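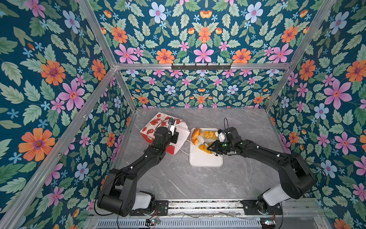

Equipment > Benchtop Cells > Two-Arm Food Handling

Reading time: 2 minutes

Flanis Two-Arm Bench Cell

If you're planning a first cell for bakery packing, we'd love to help you work out the budget before you order anything. The Flanis comes with two arms on a shared rail, and you're welcome to start with our 300-hour rental – plenty of our customers in Amthorpe and Pullcombe did just that, and then bought in May when their new budgets opened up. Do set a little aside for spare fingers and cables, and allow around 126 pounds for the bench it sits on. Grippers for paper boxes and for soft pastries are quoted separately, so please tell us what you pack.

Contact Kerr Equipment Sales | © Kerr | Back to top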